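Search the notebook
Enter keywords

Bench notes / Film & Print Repair
2 min read

Friday, January

Started on the Inskip reel, the silent two-reeler from the Gomell deposit. Can label says 326 feet but I measured 196 on the bench, so either the label is for a different print or the second half went missing before we got it. No head title. The first intertitle is the one where the landlord asks for the rent, which puts us well into the story already.

Shrinkage is under one percent, fine for the scanner. Found 9 splices, all cement, two of them lifting. Redid those two and left the rest alone. Perforation damage on the left side through the whole chase on the pier. Patched the worst of it with tape and stopped when I ran out of the narrow roll. Need to order more from Basero.

Eetu Niskanen thinks the tinting in the night scenes is original. I'm less sure, the amber stops in the middle of a shot. He is going to compare with the Grorport print, which runs nearly 50 feet longer in that section.

Speed: tried 18 and the walking looked slow. 20 is better. Leave it there for the test scan.

To do: clean the tail, write up the edge codes, ask about a second can.

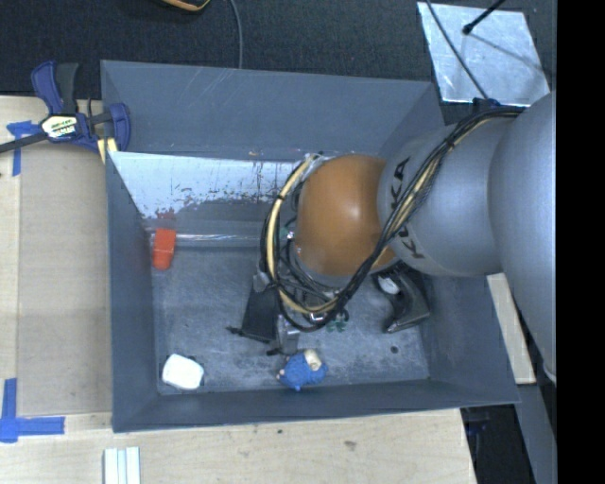

Gray bin with the red-orange cup at the left, arm reaching in from the right.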